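### 3.2 Marking and labeling of the sample jars

Errors in sample labeling are a common source of lost data in small soil laboratories. In our first season we had to discard material from two plots when the numbers on the jars could no longer be read. For the present study we therefore compared three ways of labeling under the same storage conditions: direct writing on the glass, writing on paper tape, and printed labels with a clear cover strip.

Soil was collected in May from the lower terraces at Irkska, where the ground is a heavy clay with a thin layer of leaf litter. Samples were taken at a depth of 20 cm with a hand auger, sieved on site, and placed in glass jars with screw lids. In all, 959 jars were filled. Each was given a code made up of the plot letter, the row number, and the position within the row. The codes were written by the person who filled the jar and read back aloud by a second person before the lid was closed.

Jars were kept in the cold room for 10 weeks. The room is opened many times a day, and water collects on the glass whenever the door is left open. We expected this to be the main cause of label failure. Handling was a second concern. Each jar was taken out for weighing, wiped with a cloth, and returned to its tray, and the wiping falls on the same part of the glass every time.

Legibility was scored by two readers working apart from each other. A code was scored as clear if both readers gave the same full code without checking the tray list. It was scored as partial if one or more characters were in doubt, and as lost if neither reader could give the plot letter. Junaid Mughal settled the cases where the readers disagreed. He had not taken part in the field work and did not have the tray list at hand.

Direct writing on glass gave the poorest results. Most of the losses came from the trays nearest the door, and the plot letter usually went first, as it sat where the thumb rests when a jar is lifted. Paper tape held the writing well, but the tape itself lifted at the corners and a few strips came off in the tray. Printed labels stayed clear throughout, though they took longer to prepare and could not be made in the field. Where a plot had to be split after sampling, the printed code was wrong and had to be corrected by hand.

On the basis of these results, we used paper tape in the field and added a printed label once the jars reached the laboratory. The tape was left in place under the new label so that the original code could be recovered if the two did not agree. Handwritten codes were entered in capital letters, with a bar through the zero, and felt-tip markers were used for all writing on tape (Figure 2).

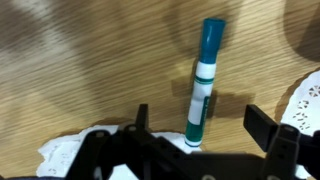 Figure 2. Felt-tip marker.

The same codes were carried over to the weighing sheets without change, and they are the ones used in the tables in Section 4.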